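Ticket: gripper stalls on CPU lift, Tufa arm
Status: open
Priority: whatever, it's only blocking me

Arm is the Tufa on the Dasov controller, home build, bench in the garage. Job is pulling the CPU from old workstation boards. Stalls on the close, force limit trips, fault 9, arm parks itself. Happens 3 tries out of 30, no pattern I can find.

Tried so far:
- rehomed wrist, no change
- swapped the finger pads, old ones were glazed. no change
- close speed down to 30 percent. Maybe better? not sure
- reflashed Deso firmware, lost my offsets, had to redo them all
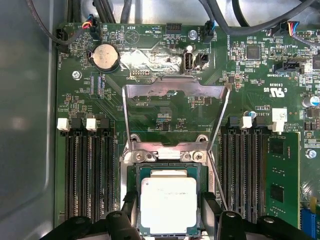
Cirkico workshop, September

Fingers either side of the chip, load plate up, lever runs down the right toward the finger on that side. Thinking the lever is what trips it. Going to shift the approach 2 mm left and rerun the whole batch.

Also left RAM in the far right slot, need to pull that before the next run.

Will post the force log tonigth if the controller saves it this time. Anyone got a working limit value for bare socket pulls, drop it in here.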